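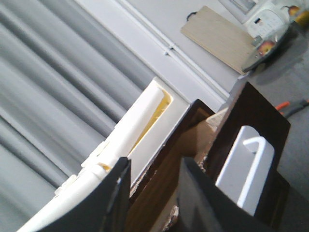 Visit Report: Furnished Rooms and Kitchen Storage, Pillmont Residence

Prepared for the Housing and Interiors Section

Purpose of the visit

The Section was invited in August to view the furnished apartments at the Pillmont residence ahead of its decision on fittings for the next group of units. The invitation came from Ševčík, the firm responsible for the interiors, and was accepted on the understanding that members would be free to open cabinets, handle the fittings and speak with the people who maintain them. The visit began at 9:30 a.m. and lasted until shortly after noon.

The party was received by Otakar Kováčik, who manages the furnished units for Ševčík and accompanied the group throughout. The Section thanks him for his patience with a long list of questions, several of which had been sent to him only the evening before.

Scope

Pillmont contains 80 apartments on four floors. Of these, 27 are let with furniture and basic kitchen equipment, and the remainder are let unfurnished. The Section viewed two of the furnished apartments, the laundry room on the ground floor and the storeroom in which replacement parts are held. The unfurnished apartments were outside the scope of the visit and no comment is made on them.

Reception and introduction

Mr. Kováčik gave a short introduction in the ground floor meeting room. He explained that the residence takes tenants on contracts of six months or longer, and that most of the furnished apartments are rented by people arriving in the city for work. They tend to bring clothing, a few books and a small number of kitchen items of their own. The rooms are therefore planned with more open surface than closed storage, an arrangement that the firm intends to review.

Printed copies of the maintenance schedule were distributed. The Section has kept one for its records. The schedule covers hinges, drawer runners, seals, countertops and window coverings, and sets an inspection interval for each. Members remarked that the interval for drawer runners was longer than the one used in our own buildings.

Kitchens

The greater part of the morning was given to the kitchens, and discussion centered on the pairing of dark wood with pale countertops. Ševčík chose this combination at the time of the last refurbishment and has received mostly favorable comments from tenants. Mr. Kováčik noted that dark glossy finishes show fingerprints and dust sooner than the matte finishes used previously. Cleaning staff are instructed to use a soft dry cloth first and a lightly dampened one only where needed.

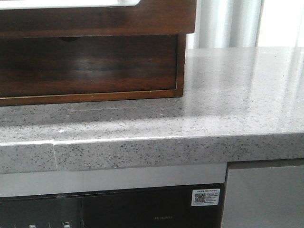 Dark wood unit on speckled gray countertop, Pillmont.

The Section considered the speckled surface a sound choice. Small marks are less noticeable on it than on a plain light surface, and the polish helps to carry daylight further into the room. The same polish can produce glare near a window in the morning, and one member asked whether a honed finish had been considered. Mr. Kováčik replied that samples had been obtained from Dridura but that the honed version had proved harder to keep clean during a trial in the staff kitchen.

Wooden units that rest directly on a countertop were discussed at some length. They offer storage at a convenient height and can be removed without leaving holes in a wall. Against this, water may collect along the bottom edge if the counter is not wiped promptly. The firm asks tenants to lift or slide such units forward once a month and to dry the stone underneath. The Section suggests that this request be placed in the tenant handbook, where it does not appear at present.

Window coverings and walls

The firm's general policy is to use gray and white for large surfaces and to leave stronger colors to the tenants' own belongings. Curtains are laundered between tenancies. Painted trim is touched up at the same time, and the paint reference is recorded in the file for each apartment so that repairs match. Members found this a practical arrangement and recommend its adoption.

Storeroom and laundry

The storeroom is operated with a card system. Handles, shelf supports and hinges are supplied by Jernico and kept in labeled bins, and the replacement stock amounts to about 500 individual parts. Each withdrawal is entered on a card with the apartment number and the initials of the person making the repair. The system is simple and appeared to be well kept on the cards the Section examined. Mr. Kováčik acknowledged that orders are still prepared by hand and that shelf supports had run short earlier in the year.

The laundry room was in use by tenants and was viewed only briefly. Ventilation was satisfactory. The folding table is low for a standing adult, and Mr. Kováčik stated that a replacement had been approved.

Matters for follow-up

The Section will request the cleaning instructions for glossy wood finishes in written form, together with the results of the countertop trial. It will also ask Ševčík to provide the cost of replacing drawer runners at the shorter interval used in our buildings.

A second visit has been offered once the revised storage layout has been installed. The Section proposes to accept, and asks that a member of the maintenance team be included in the party. Comments on this report should reach the secretary before the next regular meeting.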